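住まいと収納の考え方 第2回 配布資料
テーマ:「掛ける収納」は本当に得なのか

1 今日の問い

収納の本を開くと、たいてい「浮かせましょう」「掛けましょう」と書いてある。理由としては、場所を取らない、乾きやすい、見た目がよい、の順に並ぶことが多い。今回はこの三つをそのまま信じないで、ひとつずつ確かめていく。題材はカップやグラスを掛けるスタンド(マグツリー)と、小さな金具を入れる浅いトレーである。

2 マグツリーの勘定

通販サイトのGrustelでは、同種のスタンドが4,000円で売られている。宣伝文は「台の上がすっきり」。しかし比べる相手が書かれていない。棚に伏せて置くのと比べてなのか、出しっぱなしと比べてなのか。棚に空きがあるなら、スタンドを買った時点で台の上の物は一つ増えている。

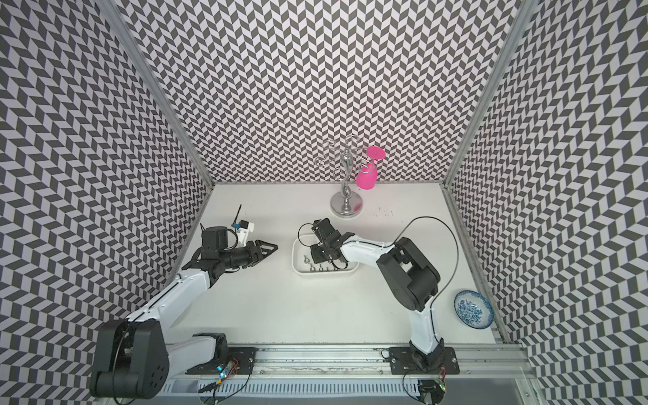 もう一つ、占有面積を台座の大きさだけで計算する癖にも注意したい。腕の先に器が下がれば、その真下に背の高い物は置きにくい。器を外すときに手を動かす余地も要る。前期の受講者が自宅で測った例では、台座の周囲に、使うに使えない場所がかなり残った。カタログの寸法欄にこの分は出てこない。

「乾きやすい」についても同様である。マグツリーはもともと取っ手のあるカップを想定している。脚付きのグラスを逆さに下げる使い方もあるが、掛かる位置が変われば重心も変わる。グラスの形が違うのに、カップで得た結論をそのまま当てはめている記事は疑ってよい。

3 浅いトレーは片付けか、先送りか

次に小物のほう。アイボルトや蝶ナットのような金具は、袋から出した瞬間に行き場を失う。そこで浅い白いトレーに入れる。底が見えるので探しやすい、というのが定番の説明で、これには私もある程度まで賛成する。

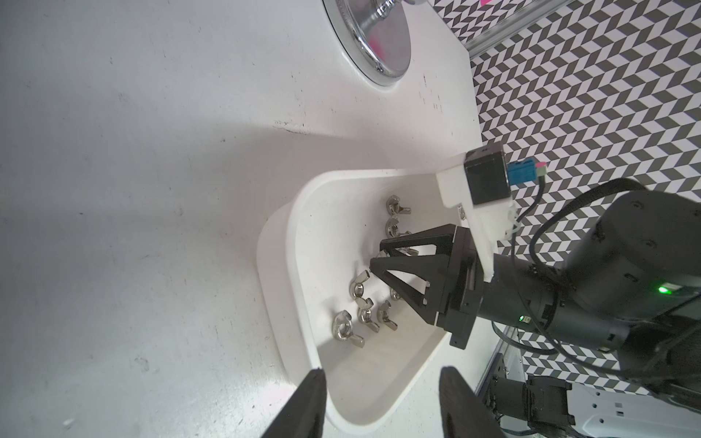

ただし、見えることと分かれていることは別の話だ。一種類だけ入っているうちは、どんな容器でも片付いて見える。問題は二種類目が来たときで、仕切りのないトレーは何も教えてくれない。Inurowの仕切り付きケースを勧める人もいるが、仕切りの数に合わせて分類を増やしてしまい、結局どこに入れたか忘れるという報告が毎年出る。

トレーの角が丸いと拭きやすい、という説にも留保をつけておく。拭く前に中身を全部出さなければならないので、手間の大半はそちらにある。

4 光る素材と「きれい」の関係

クロムの台座は周りの色を映す。白い台の上では明るく見え、器の色も少し拾う。売り場で高級に見えるのはこのためで、清潔さとは関係がない。一方、白い天板は細かい点や擦れが目立つ。「白は汚れる」とよく言われるが、汚れが見える色だと言うほうが正確だろう。Honbergの天板の説明書きにある「清潔感」という語は、感じの話であって衛生の話ではない。

器の色選びも似ている。鮮やかなピンクのような色なら、掛けてあるのか出払っているのかが一目で分かる。これは認めてよい利点だと思う。インテリア誌がこの点を書かず、「差し色になる」で済ませるのは惜しい。
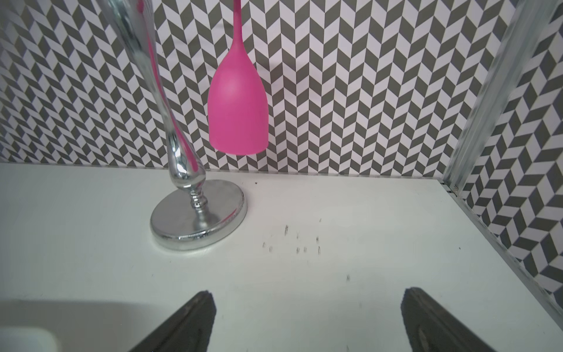
5 次回までの課題

(1)自宅にある「掛ける」道具を一つ選び、台座の寸法と、実際に物を置けない範囲の寸法をそれぞれ測る。器を掛けた状態で測ること。

(2)金具や文具など、小物の入った容器を一つ選び、中身の種類を書き出す。一週間後にもう一度書き出し、増減を比べる。途中で整理した人は、その日を記入する。

(3)Moradiの商品ページから「省スペース」の語を含む説明を二つ抜き出し、何と比べて省スペースなのかを書く。書かれていない場合は「記載なし」でよい。想像で補わないこと。

提出はA4で2枚まで。写真を貼る場合も枚数に含める。配点は70点を測定と記録、残りを考察とする。「便利だと思いました」だけの考察には点を出さない。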